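Does a Messy Toy Bin Really Hide Things?
by Lucie Friesen

Grown-ups say it all the time: "If you put your toys away properly, you wouldn't lose them." Is that true? I wasn't so sure. My toys are supposed to be put away in a bin, and that is exactly where they get lost.

So let's look at what goes on inside a bin full of mixed-up stuff, and check which of the things people say about it hold up.

Claim one: small things sink to the bottom.

Mostly true. When you shake a bin or dig around in it, little gaps open up between the big things. A marble can drop into a gap. A soccer ball can't. Each time you dig, the small stuff has another chance to slip down, and the big stuff gets pushed up. You can see the same thing in a box of cereal, where the crumbs end up under the flakes.

But "mostly" matters. If you never move the bin, a small toy dropped on top may sit on top for weeks. Sinking needs shaking.

Claim two: round things are easy to pack.

I don't believe this one, and you shouldn't either. Put balls in a box and look between them. There is always empty space, because curved sides only touch at little points. Blocks with flat sides can sit right up against each other. Of course, that only works if somebody lines them up. Throw in 100 blocks without looking and they will leave gaps too.

Claim three: cloth doesn't take up any room.

People say this when they stuff one more sock in. A folded washcloth is pretty thin. A crumpled one is full of air and can be as big as a grapefruit. Cloth does another sneaky thing as well: it covers whatever is under it. A ball can hide part of a toy, but a towel can hide five toys at once.

Claim four: bright colors are easy to find.

Sometimes. A red ball on a gray rug jumps right out at you. A red ball in a heap of pink, orange, green and blue is another story. Your eyes look for something different, and when everything is bright, nothing is very different. Shape can help more than color. Try looking for "spiky" or "has eyes" and see if you go faster.
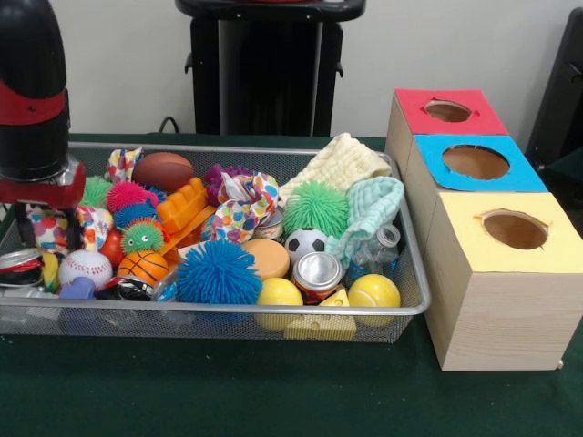
Suppose you had to find a small red ball in there. It's partly hidden on the left, near the green spiky creature with googly eyes. Did the color help you, or did you have to hunt? Now try the orange basketball. It's bigger, and it has black lines on it, so I'd guess that one took less time. A guess isn't proof, though.

You can test it. Fill a bin with toys and cloths, and ask a friend to find one thing while you count slowly out loud. Then take out all the cloths and try again with a different toy. Do it several times, because one try might just be luck. Write down your numbers even if they don't match what you expected.

One more claim, and it's the one I trust least: "You just need a bigger bin." A bigger bin holds more toys, and it also has more places for a small toy to go. Two little bins might beat one giant one. I haven't tested that yet. My bins are both full.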